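Can a machine do the small jobs yet? (cables, laundry, bins)
Forum index > Workshop and home > Automation
Page 1 of 1

nivaldo_q wrote:

Good morning to all. I run a small repair shop in Predville, four people, mostly lamps, radios and kitchen appliances. My nephew tells me every month that I should stop paying persons to do sorting and tidying, and buy an arm. I have nothing against arms. I only want to know from people who have tried: which chores can a machine do today, without somebody standing beside it? I don't mean a factory with 200 same boxes per hour. I mean a bench where every day is different.

The chores I have in mind:
- putting screws back in the correct drawer
- folding the cleaning cloths
- separating and coiling the power cables that come in with the repairs
- wiping the bench

Thank you for your patience with my English.

Nivaldo Quintana

wackroyd wrote:

Screws, yes, if you have good light and you spread them out first. Wiping, yes, if the bench is clear. Cloths, slowly. Cables, forget it.

I spent most of a winter on a cable job at my last place. We got it to pick a single cord off a mat and lay it on a peg. Put two cords on the mat and it would lift both, or lift one and drag the other on the floor. We ended up with a guy feeding cords to the robot one at a time, so now you have a guy and a robot doing what the guy did before.

Wayne Ackroyd

dalva.f wrote:

I don't agree with "forget it". It depends on what you ask. To untie a knot and to bring order in a box are two different jobs, and people mix them always. In our workroom in Barbosa the arm takes plugs by the body and pulls gently, and if the force goes up, it stops and tries another plug. It doesn't understand the tangle at all. But after some 28 tries the pile is usually smaller, and what stays is for a person.

For a shop that closes at night, this is maybe enough. I don't care if it takes until morning.

nivaldo_q wrote:

Dalva, what happens if it pulls on a thin wire and not on the plug? Some of what I receive is old, with dry insulation. I can't give back to a client a radio with a broken cord.

dalva.f wrote:

Then you have a broken cord, yes. We set the limit very low and we keep the old cloth-covered ones out of the box. I don't want to sell you a miracle. For old radios I would not do it.

wackroyd wrote:

Right, and who keeps them out of the box? A person sorts them first. That is the part that never goes in the price.

dalva.f wrote:

Wayne, a person also sorts your white shirts from your red socks, and you still use the washing machine.

wackroyd wrote:

Fair. I still don't think the comparison holds. The washing machine doesn't need to find the sleeve.

odair_p wrote:

I teach evening classes in maintenance, so I see this question from the side of the hands. Give a tangle to a new student and look at what he does. He shakes it a little. He looks for one end. He follows this end with two fingers and he doesn't look anymore, he feels. When a loop is tight he makes it bigger before he pulls. My students do a box in 8 minutes and they talk about football at the same time.

A camera sees a dark cord go under another dark cord, and on the other side two dark cords come out. Which one is it? We guess by thickness, by shine, by how stiff is the curve. I believe this will be solved, but I wouldn't buy something this year on this belief.

Odair Pacheco

ever_nogueira wrote:

I come in because I keep notes on exactly this job, and maybe they are useful to Nivaldo. I copy the last part of them. The bench is the one with the wood top, and the picture is from the wrist camera.
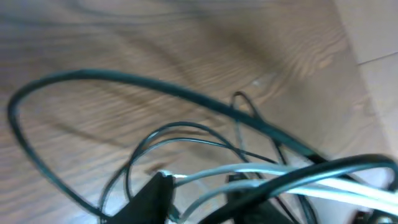 Balovley, February

The task is to take the cables apart and lay each one straight. Several thicknesses are mixed. The thick dark one makes a wide open loop, and inside it there are thinner dark ones with loops of their own. Two light gray cables go across the lower part, and a thick black one goes over them. I like the gray ones, they are easy to separate from the rest by color. The dark ones give the trouble Odair describes. Also the blur: with a picture so smeared, the edge of the thick cable comes double in places, and a program that looks for edges can take it for two cables. The grain of the wood is another problem, it has curved bands and they can be taken for cable too. A plain mat would be better, I know.

My plan for the order of work: first the black plug at the bottom, because a plug is a hard thing with flat sides and the fingers can hold it. The thin loops after. The thick black one must be moved off the gray ones before anybody pulls on gray.

My opinion, after writing all this down: for cables, a person. For screws I would say yes to the nephew.

Everaldo Nogueira

wackroyd wrote:

Good notes. Would you stop the arm completely before each picture? We did, and the doubled edges went away, but every pick got slower.

ever_nogueira wrote:

I would, yes. Slow is acceptable for me. A wrong pull is not.

dalva.f wrote:

I would start with the thick black cable and not with the plug. If it lies over the gray ones, the plug will bring everything with it when you lift. But I agree on the mat! Gray mat is bad for gray cables, so take green or orange.

odair_p wrote:

With a person I would also start from the top cable. With two fingers of metal I am not so sure, a round cable rolls away.

nivaldo_q wrote:

Thank you, this is more than I expected. I will ask Ditby for a price on a small arm for the screw drawers only, and the cables stay with us at the end of the day, with coffee. If the price is reasonable I will write here how it goes with the drawers. Dalva, can you send me the name of the force sensor you use?

dalva.f wrote:

Sent in private message. Check the cable of the sensor also, ours was too short for the full reach of the arm and we had to order a longer one.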